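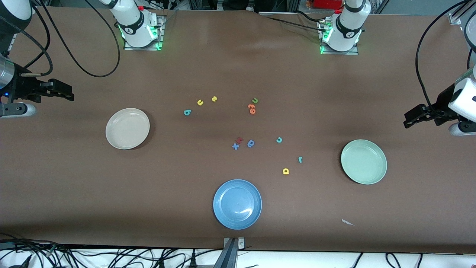
Bring back the long lunch table

The company I work for moved offices last May, and the new place has no lunchroom. It has what the plans call a refreshment point, made up of a sink, a coffee machine, a tall counter and four stools. There are 57 of us. The building manager told us that people prefer to eat at their desks or go out, and that the space had been given over to two more meeting rooms.

I think this was a mistake, and I think a lot of employers are making it. A workplace with more than a handful of people in it should have a table where they can sit down together and eat, and the table should be long.

The old office was in Flandholm, over a tile showroom. It was a bad building in most ways. The heating banged and the elevator was out more than it ran. But at the back there was a room with one table in it that sat 16 if people kept their elbows in, and between noon and one-thirty it was nearly always half full. You took whatever seat was open. I had worked there two years before I noticed that almost everything I knew about the rest of the company I had learned in that room.

I do payroll and contracts. I have no business reason to talk to the people who handle returns. At the table I talked to Wanda Kaczorowski from returns most days, mainly about her sister's divorce and the price of eggs. One day she mentioned that a customer in Burov had sent back the same order three times, each time with a new invoice number. I knew that customer's contract. We sorted it out over soup, and it saved the company a fair amount of money. No meeting would have put the two of us in one room.

I don't want to lean too hard on that story, though. People who argue for lunchrooms usually argue that way, that good ideas come from chance talk and the room pays for itself. Maybe it does. I have never seen a number I trusted. The stronger reason is plainer. People are at work for most of the hours they are awake, and they should be able to eat a meal like adults, sitting on a chair, off a plate, with their back to the screen.

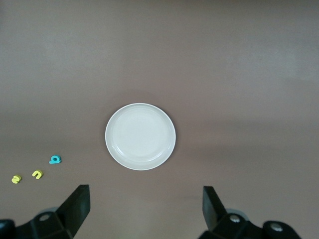 The first thing people say against this is that nobody uses lunchrooms anymore. In some places that is true, and I would ask to see the room. My friend Damian Malinowski works for Prorkis, which has a lunchroom on every floor. I visited him there. Each one is a windowless box with small round tables for two, bolted down, and a television that can't be turned off. He eats in his car. If you offered people a bad bus they would drive, and you could say afterward that they didn't like buses.

Small tables are a good part of the trouble. A table for two or four has to be joined. You have to walk up to people who are already talking and ask, and if you are new or shy you won't. Nobody has to be asked for a seat at a long table. You sit at the end with your sandwich and you can talk or read, and after a week or so you are part of it. Joyce Kioko, who started with us a month before the move, told me the only people she knows by name are the ones she met in that first month. She has been here close to a year.

The second objection is cost, and it is a fair one. Floor space is expensive. Our two extra meeting rooms would between them have held a table, a refrigerator and a sink. I looked at the booking calendar for one ordinary week, which has 50 working hours in it the way our building counts them, and the smaller of the two rooms was booked for nine. Most of those bookings were one person on a phone call. So the space was there. Somebody decided what it was for.

The third is that many people now work from home part of the week. My answer is that this makes the table matter more. If I take a train in on a rainy morning to sit in a row with headphones on and eat crackers over my keyboard, I might as well have stayed in my kitchen, where there is a table.

There is also the matter of time. A lunchroom is no use if the boss frowns at anyone who sits in it for longer than ten minutes. Keir Lennox, who ran the Flandholm office until he retired, ate there every day at 12:15 and stayed until one. He never made a speech about it. He had a cheese roll and an apple and he did the crossword, and because he was sitting there everyone else felt free to. The manager we have now is a decent person, but she eats standing up, and so do the people who report to her.

I grew up with this, which may be why I mind. My mother, Bożena Wysocka, worked at the Jakubowski laundry, where the women stopped at noon and ate together at a board laid over two sinks. It was hot, the pay was poor, and she was glad to leave. She is in her eighties now and has forgotten most of the work. She can still tell you who sat where, and who always brought too much herring.

I am not asking for a cafeteria or free food. Free food tends to come with the idea that you'll stay until nine at night. I am asking for a room with a window, a table that seats at least a quarter of the staff, chairs with backs, a cupboard with real plates and forks, and a sink big enough to wash them in. Most firms our size could do this with the rooms they already have.

I have put the request in writing twice. The second reply said the layout would be looked at again when the lease comes up. Until then a few of us have started booking the smaller meeting room at noon, under the name "quarterly review," and bringing our own plates.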